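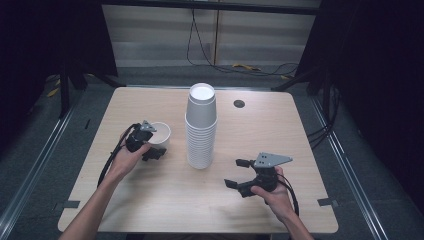 Paper cups, one stack and one single.

Narrow silk yardage with metallic thread: prewash, and how to lay out a full skirt?
Posted by Areti Vrettos, March 14, 2025

I have a length of handwoven silk, 19" between selvages, with a metallic supplementary weft border along one edge. The seller (Lolow) lists no fiber content for the metallic. I want a gathered skirt, 27" finished length, no lining. Two things I can't settle:

1. Whether to prewash. The plain ground is a red that worries me.
2. Whether to run the border at the hem on the crosswise layout or cut panels and piece it. The skirt is longer than the cloth is wide.

Machine is a basic straight stitch with a walking foot. Total yardage is 131 inches.

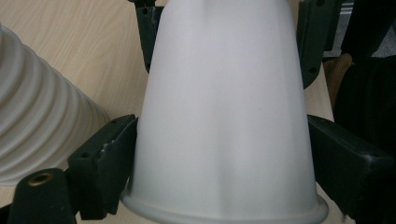 2 replies

Rigoberto Jaramillo
Do not prewash until you have tested. Cut a 2" square from the end that includes both ground and border. Wet it with cool water, press it between two layers of white cotton, and leave it overnight. If color transfers, plan on dry cleaning the finished skirt. Also pull one metallic thread and bend it sharply. Foil wrapped on a core will often crack or peel at the bend, and that kind should not be washed or steamed.

On layout: turn the cloth sideways, border at the hem, selvage as the finished edge. That gives you 19" of depth and the full 131" of sweep. Make up the missing length with a yoke in plain silk of similar weight. Cut the yoke 9 1/4" deep for 5/8" seam allowances top and bottom, which leaves 8" finished, and take 5/8" at the top of the border panel. That totals 26 3/8". Add 5/8" to the yoke to reach 27". Waistband is extra.

Use a 60/8 sharp and fine silk pins inside the seam allowance only. Press from the wrong side, dry, with a cloth.

Nicanor Gallegos
I washed mine in June with baby shampoo and it was fine, but it was blue. 131" is a lot to gather onto a yoke, use three rows.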